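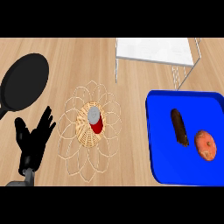

## Unit 4: Preparing a Seat Frame for New Webbing

Course handout, Pickering Evening Workshops
Revised March 4, 2023

### 4.1 Scope

This unit covers the removal of old coverings and the preparation of a bare seat frame. Springing and stuffing are treated in Unit 5. Students are expected to have read the safety sheet issued with Unit 1.

### 4.2 Stripping the seat

Work from the underside upward. The dust cover is removed first, then the outer fabric, then the stuffing and the webbing. Set the ripping chisel behind each tack and strike **along the grain** of the rail, never across it. Rails on older chairs split easily near the corner joints, and the last tack on each side should be eased out with pincers.

Keep the old fabric in one piece where possible. It will serve as a cutting guide in Unit 6. Mark the front edge and the face side with chalk before it leaves the chair.

### 4.3 Checking the joints

Hold the back legs and press down on the front rail. Any movement must be corrected before webbing is attached, as the tension will open a weak joint further. Loose joints are knocked apart with a rubber mallet, scraped clean of old glue, and clamped again overnight.

### 4.4 Filling tack holes

A rail that has been covered several times may hold very little sound wood. Fill the holes with a paste of wood glue and fine sawdust, pressed in with a flat knife. When it has set, sand with 80 grit and wipe down. The top inner edge should then be rounded slightly with a rasp – a sharp edge will cut through the cover in time.

### 4.5 Materials

| Item | Supplier | Order no. |
|---|---|---|
| Jute webbing | Wirus | 304 |
| Cut tacks | Wirus | 91 |
| Wood glue | Drasetti | 800 |
| Webbing stretcher | Zostadora | 17 |

Stretchers remain in the workshop. Other items may be bought from the store cupboard at cost.

### 4.6 Before the next session

- Bring the stripped frame, with all tacks removed.
- Measure the seat opening front to back and side to side.
- Read Unit 5, sections 5.1 to 5.3.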